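July 11, 2023

Gripper comparison, Rindora cell, second round. Left arm has the parallel jaw with the white finger pad, right arm has the linkage type with the small jaws. Same controller on both, same speed limit, same teleop operator (Irfan Setiawan) so that we can't blame the driver.

I still don't buy the claim in the Onton notes that the linkage gripper is "gentler." Gentler than what? There is no force number in those notes at all. The December tests they lean on were done with foam blocks, and a foam block forgives anything. So we went with steamed buns, which dent if you look at them wrong and keep the dent.

Setup: electric steamer in the middle, glass lid off to the left, big white plate on the right. Left arm does the lid, right arm does basket to plate. Operator can't see the near side of the basket rim well from the head camera and kept coming in high. Noted, not fixed.

Totals for the morning:
Linkage gripper, 39 transfers attempted, 36 landed on the plate.
Of the 3 misses, 2 were the jaw catching the rim. The other was a bad close, my fault, I had left the old stroke limit in the config.
Marks on the skin of the bun: didn't score these. We need a scale before anybody quotes a result. "Looked fine" is how we got the Onton notes.

36 out of 39 sounds good and I don't trust it. Irfan had the knack of it by the second batch and the misses bunch up at the start, so what we measured is partly Irfan. If Toledo wants a real comparison they have to let us swap operators, and swap which arm carries which gripper. As it stands the left gripper has only been asked to hold a lid knob, a job a clothespin could do.

Other things:
- Cable on the right gripper runs back along the arm and goes tight when the wrist rolls past level. Not a problem yet. Will be.
- Controller dropped the right side 4 times, each time on a fast reopen. Restarting the driver clears it. Caltex say this is our network. I say it happens with the network idle, and I have the logs.
- Laptop on the side table is running both the teleop view and the logger. Want the logger moved off it before we time anything.
- Reflections off the plate and off the basket rim both upset the depth image. A matte plate would help with half of that.

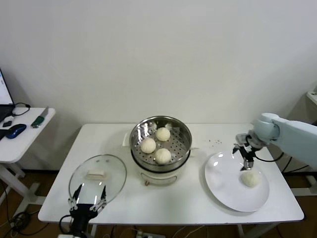 Is the linkage gripper good enough to order a second one? Not on this evidence, because the parallel jaw hasn't done the same job yet, and one operator on one arm is too thin to spend money on.

Next session: parallel jaw on the right arm, same buns, same plate, stroke limit checked by two people and written on the sheet. Irfan drives the first half, I drive the second half, and if my numbers are terrible they go in anyway. I'd also like the wrist camera back on, if Toledo ever returns the bracket.

Order more buns. The ones from the first batch got hard by noon and I threw their last few runs out of the totals.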